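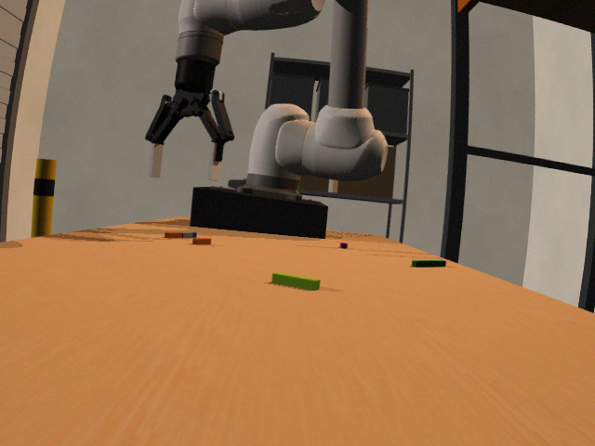
Monday, June 13, 2022

Moved the block-sorting runs over to the Kinard scene today, so the background now has shelving and a bollard behind the arm in place of the bare grey room. The policy is the same one we trained in February, no fine-tuning. I wanted to know whether it reads the blocks or just the backdrop. Layout is the long one: the lime green bar nearest the camera, the dark green bar out by the right edge, the little purple cube further back, and the reddish-orange block in front of the thin brownish-orange and grey-blue pair. Gripper starts open and pointing down, as before.

200 episodes, seed 1069, random order of targets. Arben's checker did the scoring, so a grasp counts only if the block is still held at the top of the lift.

Lime bar: fine, no change from the plain room.
Dark green bar: worse. The wrist turns late and one finger lands on top. The front face comes out nearly black in this lighting and I suspect the segmentation is losing the lower half.
Purple cube: slow but mostly held.
Brownish-orange and grey-blue: poor, as expected. They sit end to end and the mask comes back as one long block. The arm goes for the join and pushes both.

9 episodes thrown out for physics blow-ups, all at reset. Fletcher has seen the same thing in the Partington scene and thinks it is the contact margin. Not chased yet.

Reran the dark green bar with the light raised 2 steps and nothing else touched. Late wrist turn went away in most of them. So the shelving is probably not the problem — it's the shading. I had it down as a background effect in last week's note, which needs correcting.

To do:
Put light level into the randomiser (Okden branch, not main).
Ask Arben if the checker can log which finger touches first.
Split the touching pair by a small gap and rerun with the same seed.
Clindel export still drops the depth channel. Fletcher is looking at it.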